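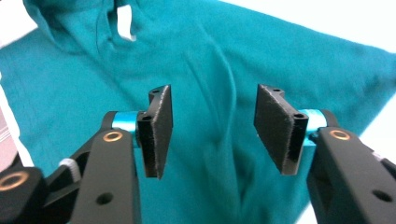 Gripper open over the teal garment, hood at the top, center fold between the pads.

Feb 16, 2023 - garment bench, hand-held gripper

Worked through the Boersma handling sheet today with the teal piece. Teun Van Loon wants a yes or no on adopting it as our bench rule before the Ullesov visit in April. My answer so far is "parts of it," and I suspect he won't love that.

The sheet has 10 rules. I can defend four. The rest read like they were written by someone who has watched a lot of folding and done very little of it.

Rule 1, open the pads fully before approach. Fine. Everybody does it anyway, and it makes the start of each take easy to find later.

Rule 2, pads parallel at contact. Parallel to what? To each other is given by the linkage, more or less. If they mean parallel to the table, you can't do that and pinch a fold at the same time. Niall Baird reads it one way and I read it the other, and the sheet has no drawing. A rule two people on the same bench can't agree on shouldn't be called a standard yet.

Rule 3, inspect pad faces every 10 takes. I'd keep this one and make it stricter. The facing on our pads is dark and a bit fibrous, and fuzzy knits are exactly what I'd expect to leave lint on it. Wipe, look, write it in the log. Right now we wipe and don't write it down, so the log is worthless if anyone asks.

Rule 4, "neutral, uniform background." Uniform according to whom? White under strong light blows out at the edges of the cloth, and then you are guessing where the hem is. I'd rather have a dull gray with some texture. Celo ships a gray mat that would do, but it is 45 for one and we would want spares.

Rule 5, garment to start in a "natural" state. I gave up on this one. I can drop a sweatshirt twice and get two naturals. Write down how it was placed (dropped, spread, pushed into a heap) and let whoever uses the data decide what is natural.

Rule 6, light level at the table 900 or better. No unit given on the sheet. Lux, presumably. Asked Boersma, no answer yet. Note that there is no upper limit, and too much light is the problem I have.

Rule 7, clean work surface before each session. Agree completely, and we are bad at it. The cover sheet has gray-brown smudges, a big powdery one on the right, a flake of something brown near the middle, and a blue pen line heading down toward the center. Any of those could be taken for a landmark by a model that has nothing better to look at. Niall says variety is good for it. Maybe - but variety you picked and dirt you didn't notice are different things, and only one of them gets logged.

Also on 7: the sheet stops short of the table edge on the left and bare wood shows. The rule says "surface" and never says how far it goes. My wording would be that the cover reaches past anything the camera sees at the widest reach. Same for the clutter behind the table, a cardboard box and so on. Either hang a cloth or admit the background is part of the record.
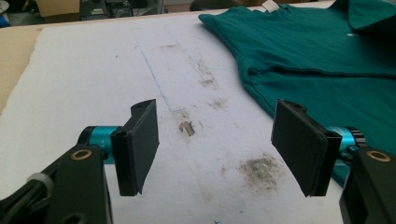

Rules 8 to 10

8, one operator per session. No. Hands get tired and the takes get sloppy. Swap when you need to and write initials next to the take.

9, no retakes of failed grasps. Keep, with a change: the failed take stays in and gets marked. Bindora's version of the same rule lets you delete failures, and I don't trust a success rate made that way.

10, calibrate "regularly." Means nothing. Put in a number or strike it.

To do
Ask Teun whether Ullesov needs the full sheet or just our marked-up copy.
Replace the cover sheet. Old one in the bin, please, not back on the roll.
Add a column for pad wipes to the log.
Niall to sketch his reading of rule 2, I'll sketch mine, and both go to Boersma.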